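Hirnuleo PC Disassembly and Assembly Kit for Student Teams

Item no. 2203
Grades: 9 and up, including college clubs
Availability: in stock, ships from our Uvness warehouse

The Hirnuleo kit gives a robotics class or club what it needs to run a desktop PC service task with an arm it already owns. Teams program the arm to take parts out of a computer, place them in holders, and put them back. It follows the task list used in the Buris student challenge, so a team can practice at school on the same layout it will meet on the day.

What you get
Fixture plate, 3D-printed, with raised holders
Print files for the plate and every holder, for spares or changes
Mounting hardware for slotted aluminum tables
Task booklet with nine exercises, from a single pick to a full rebuild
Score sheets

What you need to supply
A robot arm with a two-finger parallel gripper
A depth camera for the wrist
A used desktop tower with a removable side panel
A slotted aluminum work table

The Ivanov finger set is sold separately. It is narrower at the tip than most stock fingers and helps with memory and small cards. Teams that already print their own fingers can skip it.

Setup notes
Remove the side panel and lay the tower flat, open side up. Bolt the plate next to it and leave room for the wrist to turn. Unplug the tower before any work – the booklet has a page on this for students to sign. Teach the holder positions first, then the positions inside the case. Most classes need two lab periods before the first full exercise.

Replacement holders are sold one at a time. Schools ordering in May for the fall term can ask for delayed billing. Orders over $80 ship free.
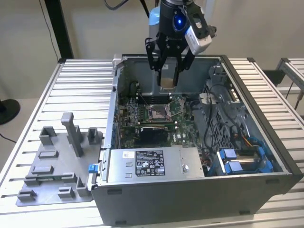

Arm with two-finger gripper working over an open desktop tower, fixture plate at left.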